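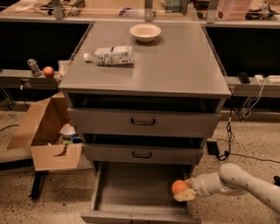 Thirst is a message that your brain sends to you. It says: please drink something soon. Most of us then think of a water bottle, like the one lying on its side on top of the grey cabinet. But look also at the orange over the open drawer. An orange is full of juice, and juice is mostly water, so when you eat an orange you are drinking a little bit too.

Where is the water in your body?

Water is in nearly all parts of you. It is in your blood, in your skin, in your tears and in your muscles. An adult has 206 bones, and even they are not completely dry. If you have seen an old bone in a museum, it was dry and light. A living bone is different. It has blood inside it, and blood needs water to flow.

Where does the water go?

You lose water all day and all night. Some goes out when you visit the toilet. Some goes out as sweat, when you run or when the weather is hot. Some goes out with your breath. You can test this one at home. In February, or on any cold morning, breathe on a window. The glass becomes cloudy, and the cloud is made of very small drops that came out of you.

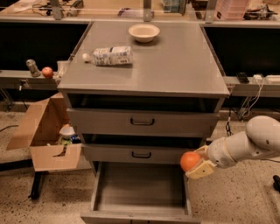 A water bottle with a white cap, and a small round bowl.

How does the brain know?

Your blood has some salt in it. When you lose water, the salt stays behind, and the blood becomes a little too salty. Think of a soup that has cooked too long. A special part of the brain tastes the blood, if we can say it like this, and notices the change. Then your mouth feels dry and you start to think about drinking.

At the same time the brain sends a message to your kidneys. Most people have 2 of them, one on each side of the back. They clean the blood and make urine. When the message comes, they keep more water in the body, and the urine gets a darker yellow colour.
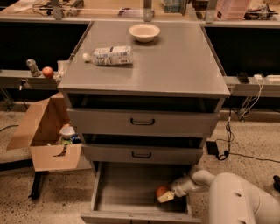
Why do we stop drinking?

You feel better after a few sips, but the water needs more time than this to go from your stomach and gut into your blood. Your mouth and throat feel the water passing and tell the brain in advance that it is coming. It is good to drink slowly for this reason. If you are still thirsty 15 minutes later, drink some more.

Food that helps

Cucumber, melon, tomato, soup and oranges all bring water with them. Bread and biscuits bring very little, and salty crisps make you more thirsty.
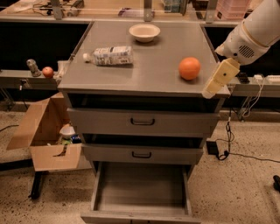 A question from a reader

At the school in Dralden, where 70 children learn, one class asked us if fish are thirsty. Fish in the sea do drink, and they push the extra salt out through their gills. Fish in a river drink hardly at all, as the water comes in through their skin and gills.

Words to remember

Kidney: a part of the body that cleans the blood.
Urine: the proper word for wee.
Gills: the parts that a fish uses for breathing.

Written by Viorica Ristić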